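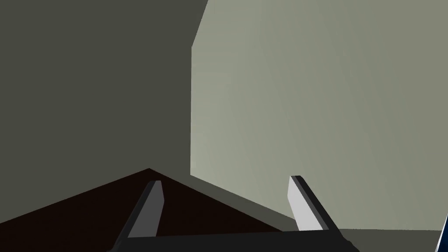

Two fingers raised, the left in gray and the right in the light

The Plum Jam Years

When Gunnel Backlund turned 94 she announced, over a very good sponge cake, that she was finished with making jam, and that somebody else in the family had better learn before the plums came in. We all looked at our plates. Ivar Sjöberg, who was only a neighbor and could have kept quiet, put up his hand like a schoolboy and said he would have a go.

Now Ivar had never cooked anything more difficult than an egg. He had driven the Aasen bus for most of his life and eaten his dinners at the depot, and since he stopped driving he had lived mainly on rye bread and whatever Gunnel carried across the yard under a dishcloth. But he turned up the next Monday with a notebook and his sleeves already rolled, and she sat him down and made him write for an hour before she let him touch a spoon.

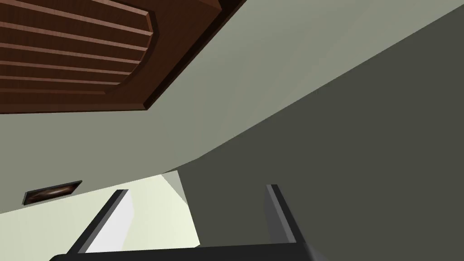
He wrote everything, bless him. He wrote down how she tested a drop on a cold saucer, and he wrote down the story about her sister and the wasps, and he wrote down what she said about her son-in-law, which she later made him cross out. "That part isn't in the recipe," she told him. "It was when you told it," said Ivar.

They practiced all June on rhubarb, with the windows open and the radio going. The first batch ran like soup. The second had to be cut with a knife - Hedvig Viklund took a slice home for her cheese and claimed to like it. By the fourth, Gunnel tasted it standing up, said nothing at all, and went to find a clean jar, and Ivar walked home across the yard looking ten years younger.

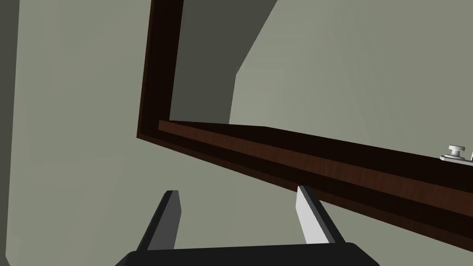
When the Plums Came

They came all at once, as they do, and so many that the low branches had to be propped. Ivar was at her door before breakfast with both buckets full. Gunnel took the good chair by the stove, folded her hands, and told him he was already doing it wrong.

"Wrong how?" he asked.

"You haven't put the coffee on," she said, so he did that first.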